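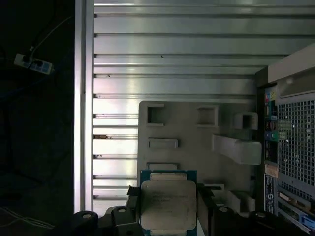
The Dikstead Reuse Center accepts used computers, computer parts and small office equipment from households and businesses in the Dikstead area. Items may be brought to the counter on Owen Street or, for larger quantities, collected by arrangement. Loose parts are accepted as well as complete machines. A processor with a lightly scuffed metal cover, and with markings too faint to make out, may still be handed in on its own. The answers that follow apply to all donations made at Dikstead and at the Wendeo branch.

Category: Donating & Recycling › Computers and Parts

Search help topics Go

Frequently Asked Questions

What items are accepted?
The Center accepts desktop and laptop computers, flat monitors, keyboards, printers, cables, memory, processors, circuit boards and power supplies. Tube televisions, household batteries and smoke alarms are not accepted at either location.

Must an item be in working order?
No. Equipment that cannot be repaired is taken apart, and the materials are sent for recycling. Donors are asked to state any known fault on the intake form.

How should loose parts be packed?
Circuit boards, memory and processors should be placed in anti-static bags or wrapped separately in plain paper. Processors with pins should be laid in a rigid box – bent pins are the most common form of damage seen at the counter. Please do not tape labels directly to any part.

Is there a limit on the amount that may be donated?
Households may bring up to 16 items per visit without an appointment. Businesses with larger quantities should request a collection. Collections are limited to 875 pounds per trip.

What happens to personal data?
All drives are erased before any further handling. Drives that cannot be erased are shredded on site. Donors remain responsible for saving their own files beforehand, as the Center cannot recover data once an item has been received.

Is a receipt provided?
Yes. A receipt is issued at the counter and lists the items received. The Center does not assign a dollar value to donations. Questions about tax matters should be directed to a tax advisor.

May a donated item be returned?
Items cannot be returned after the intake form has been signed.

How is a collection arranged?
Requests are made through the Tuser booking page or by completing Form 177 at either counter. Please allow two weeks for a reply – longer in November, when many offices clear out their storage rooms.

Related topics
Preparing a Laptop for Donation
Wendeo Branch: Hours and Parking
Form 177: Business Collection Request
Buying Refurbished Equipment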